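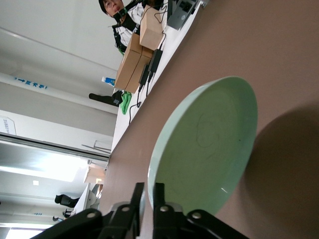 Jultthorpe's town crockery, the mismatched stock of plates, bowls and gravy boats that has been lent out for weddings and wakes since before anyone wrote down who had borrowed it, is finally getting a catalog. The count stood at 1,031 pieces when work stopped for lunch, and the plates are going through one at a time. A pale green one with a low, raised rim had its turn on the brown table, a few faint dark marks on the flat of it, with cardboard boxes standing on the white table beyond. Knife marks, gravy or age: the catalog has a column for marks and no column for blame.

The job fell to Babita Yadav, who runs the lending desk at the Grewal Rooms and who in March was asked by a bride's mother how many dinner plates the town owned. She answered "plenty." The wedding sat down to dinner 60 plates short, and the last two tables ate their rice from soup bowls.

"They were nice soup bowls," Yadav said. "I did mention that at the time."

Each piece gets a line in the catalog giving its color, its size and its condition, which runs on a scale from 1 to 4. A 1 is fit for a wedding. A 4 is fit for the bottom of a flowerpot. Most of the arguments so far have been over the 3s, a grade Pallavi Joshi hands out freely and Devendra Kushwaha regards as an insult to a working plate.

"If it holds a potato, it's a 2," Kushwaha said.

Joshi said she had seen what he eats off at home.

The green plates are a puzzle of their own. They came in a batch from Borkasia, a department store that closed on Mill Street years ago, and the older borrowers call them the good set. The younger ones call them the hospital set. Faustine Ferrand, who has borrowed them for every family birthday she can remember, would like it noted that they stack badly and chip if you look at them - and that she wants first refusal if any are sold.

None will be, for now. The town has budgeted 3,000 dollars for shelving and padded crates from Fekitz, a storage supplier, and not a cent for new crockery. Lending is suspended until the catalog is done, although two cake stands are already out and their whereabouts are described in the current records as "Babita K."

Babita Kanaujia, reached by phone, said she had one of them. She thought the other was with her sister.

Residents holding town crockery may return it to the Grewal Rooms during opening hours. The side door sticks - push.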